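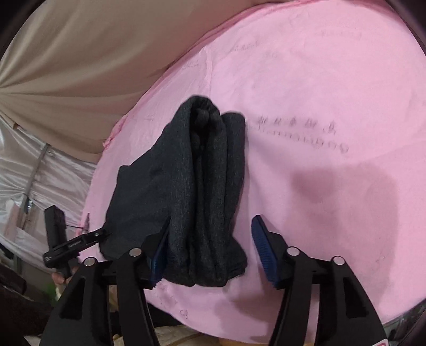 Category: Family History > Visits

Print | E-mail

The Nusbridge records office held its open day in May, and I went to look for the Selvanayagam side of the family. The reading room seats 34 and was almost full by ten. Staff brought up 2 parish registers and an index of 1,612 burials. I found a marriage entry I had been missing, with the bride's village given as Skukis. Copies cost extra. The tour of the stacks took 40 minutes.

Sign up for our monthly newsletter. This site uses cookies.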